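Flostgate apartment – the white table and what's on it

Posted May 29, 2023

Quick one tonight. People keep asking for more of the apartment after the hallway post so this is the table corner, which is my favorite bit and also the bit that gets messed up fastest. Only one picture up so far, the rest of the page is notes on the pieces. Will add to it when I get a minute.

The table first. White, kidney shaped, no corners to walk into. Came from Rebelo when they cleared out the old showroom, and Markos Zervas drove it over for me in his van with a blanket round it. Two people to get it up the stairs. Would not do that again. The curve is what sold me – you can stand right in the dip and reach everything without leaning.

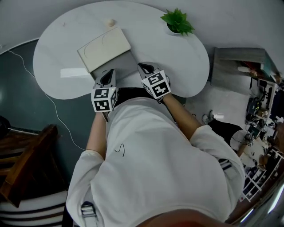 Anyway the stairs took longer than the drive. Markos wanted coffee after and I had no cups unpacked, so we had it out of jam jars, sitting on the floor. Table wobbled for the first week and then I found the foot you can turn underneath. Fine now.

The tray. Grey, plain, lives on the table most of the time. I wanted something darker than the white so stuff wouldn't dissapear on it. Mail goes in there, keys, whatever. Kalliopi Gavalas has the same one at hers and uses it for seed packets, which is smarter.

The board. Cream, rectangular, two curved lines engraved in it. From the Duvari stall at the September market, down to 30 from I forget what. I keep meaning to put it on the wall. It does not go on the wall. It goes on the tray or off the tray depending on what kind of day it is, and a bit crooked looks better to me than dead straight.

The plant. Pointed leaves, white pot, spreads out over the far edge of the table and I let it. Natsumi Uchida gave me the cutting when she moved out of Zestmont – it was one leaf and a stub in a yogurt cup. Around 5 months of nothing and then it took off. Water when the soil feels dry, thats the whole routine.

The chair. Wooden, brown back, stands off to the side so it's not in the way when you're working at the table. Two more like it in the bedroom, waiting on glue. Stavros Gkikas said he'd look at them. Stavros has said this before.

Floor is the dark teal-grey you saw in the hallway post, same all the way through. Shows dust like crazy. Looks great for an hour after mopping. I'd still pick it again.

Shelf by the grey cabinet – yes I know. Small stuff, cables, equipment, all of it piled in together. That's the next job. Chrysoula Fragkou lent me her label maker and I've had it long enough that she's stopped asking. Plan is cables in one box, everything else in another, and whatever doesnt fit goes.

Next up the kitchen side, once the drawer fronts are back on. Comments are open, I read them on the bus mostly so replies will be short.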